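Cena de cumpleaños en Kuusk un domingo: ¿merece la pena y se puede reservar para nueve?

Publicado por Rochelle Van Dusen

Hola a todos, a ver si alguien me echa una mano. Mi madre cumple años en octubre y quiero llevarla a cenar a Kuusk, el restaurante que abrieron en la calle del mercado, al lado de Stirholm. Seríamos nueve, con dos niños y mi suegro, que no come nada con picante. El problema es que en la web solo te deja reservar hasta siete personas y cuando llamo salta un contestador que me manda otra vez a la web. He probado también con la aplicación de Prilden y me dice que no hay mesas, pero una amiga entró cinco minutos después y le salían tres horas libres, así que ya no me fío.

Lo que quiero saber es si alguien ha ido en grupo grande, si te obligan a coger menú cerrado y si el domingo por la noche abre la cocina entera o solo la carta corta. Y de paso, ¿se puede aparcar por allí o mejor vamos en autobús? Mi madre anda regular y no quiero hacerla caminar desde la plaza.

Thịnh Kiều

Yo fui en marzo con la gente del trabajo, éramos más o menos los mismos que vosotros, y lo cerramos pasándonos por el local un martes a media tarde. Nos atendió una chica muy maja, apuntó el nombre en una libreta y ya está. Ni señal ni tarjeta ni nada. Menú cerrado no nos pusieron, pero sí nos pidieron que eligiéramos los segundos con dos días de antelación.

De comer, todo bueno — el arroz al horno un poco salado para mi gusto, pero los demás se lo terminaron. El pescado a la brasa, espectacular. Pide el pan de centeno aparte, que no lo sacan si no lo pides y es de lo mejor de la casa. Para tu suegro no hay problema, el picante viene en un cuenquito y cada uno se echa lo que quiere. Lo que sí, entre plato y plato tardaron bastante. Si llevas niños yo pediría lo suyo nada más sentarme. 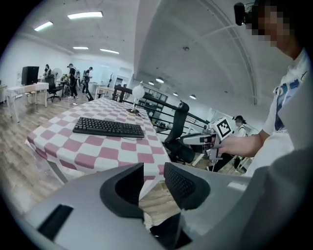
Según Tamsin Marchetti, lo de ir en persona ya no funciona: ella se pasó el mes pasado y la mandaron a escribir un correo, que le contestaron a la mañana siguiente. Dice también que el domingo por la noche solo dan la carta corta (sin arroces ni brasa) y que para un cumpleaños iría a la comida, con la cocina a pleno rendimiento. A ella le dejaron llevar la tarta de fuera, pero le cobraron el servicio de platos. Y del aparcamiento cuenta que el de Gukbridge queda justo detrás y los domingos casi siempre hay sitio.

Mihret Tamiru

no he ido en grupo pero fui con mi novio y muy bien, el postre de manzana riquísimo!! el camarero simpático. un poco ruido si te toca cerca de la barra, pedid mesa al fondo. lo del bus ni idea

Rochelle Van Dusen

¡Mil gracias! Acabo de mandar el correo y he preguntado por la comida del domingo en vez de la cena — con lo de la brasa me habéis convencido. He pedido mesa al fondo y les he puesto lo de la tarta, a ver qué me dicen. Si a alguien le suena si tienen tronas, que me lo diga, que la pequeña de mi hermana todavía no se sienta sola.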